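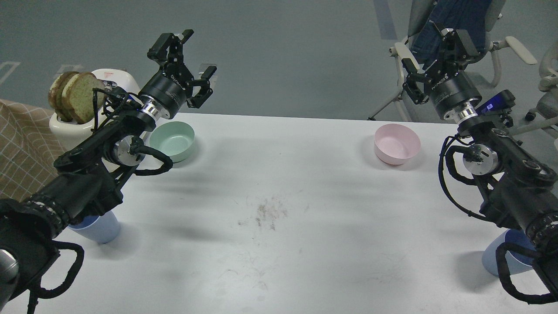 Toast, and the green bowl beside it.

Efe Edet had the bread in before Wen-hsiung came down. It was early March and still dark in Nendstead.

"You're up," Wen-hsiung Cheng said.

"The bus to Plullby goes at six."

He had 40 dollars in his coat and a room waiting over a shop on Janjua Street. Wen-hsiung had lent him the first month's rent and had not brought it up since. He looked at the bread and asked if there was any butter left. Efe said there was a little.

They ate standing up. Wen-hsiung talked about the roof, and what the man from Wandach wanted for fixing it, 2,000 before he even bought the tiles. Efe said that was too much.

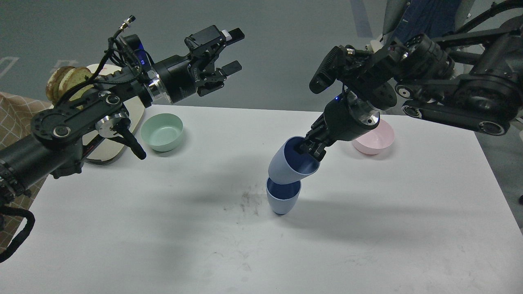

"Take the blue cups," Wen-hsiung said. "They go one inside the other. They won't need much room."

"They're your mother's."

"She has others."

Efe wrapped them in a sweater and put them at the top of his bag. Then he washed the knife and looked for his gloves.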